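Tovell Robotics Club forum > Build log > Folding project

Folding project, the clothes thread (old one hit the page limit)
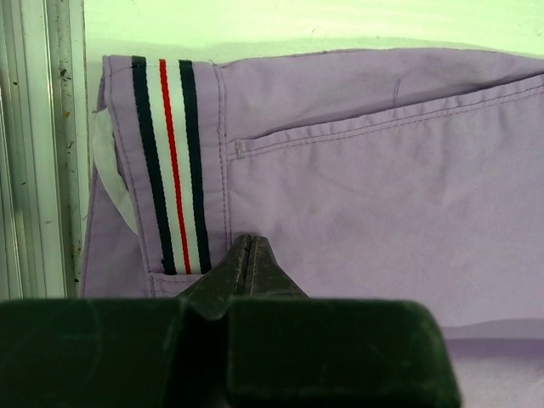 tovell_irena wrote:
How many folds does the arm have to make for the June demo?
Two: legs together, then waistband down to the hem. A third fold earns bonus points from the judges and gray hair for the rest of us.

dustbunny wrote:
Can we use the stripes as a landmark? Navy, white, red, white, navy on plain lavender. If the vision code can't find that, it can't find the building.

gearhead_lou wrote:
It can find it fine. It found it in 126 training pictures last week and then grabbed the pocket anyway. Finding and grabbing are handled by two different halves of the code, and they aren't on speaking terms.

dustbunny wrote:
Whose half is the grabbing half?

gearhead_lou wrote:
Mine. Next question.

natanael_h wrote:
I'd argue against the stripes. The rules say the judges bring their own clothes. We'll have a robot that folds one item beautifully and stares at everything else. Train on edges and seams. Topstitching shows up well enough if the light comes in from the side.

dustbunny wrote:
Natanael, with love, you said the same about the towels, and we spent all winter on towels. I would like to see one garment folded before I graduate.

natanael_h wrote:
The towels work.

gearhead_lou wrote:
The towels work on Dodeo. Dolau still treats a towel like a personal enemy.

tovell_irena wrote:
OK, splitting this up before it goes to page nine again. Stripes for the practice runs, seams for the real thing. Lou, what are you closing the fingers at?

gearhead_lou wrote:
400 on the servo scale. At 900 it holds anything, including the table. Twill is thicker than the towels, so a pinch that's fine on one layer slides off when there's a pocket underneath.

quietmike wrote:
Try 400 to make contact, pull back a hair, then close harder. That's how the Furtado team did it last year. They came in second.

natanael_h wrote:
They came in second out of three.

quietmike wrote:
Still ahead of us.

tovell_irena wrote:
Also, somebody please wipe down the aluminum rail. There are specks all over it and some little orange-brown bits I don't care to identify.

dustbunny wrote:
Not it.

gearhead_lou wrote:
Not it.

natanael_h wrote:
I'll do it if we drop the stripes.

tovell_irena wrote:
No deal. Signed, Irena Bielecka, holder of the key to the snack cabinet.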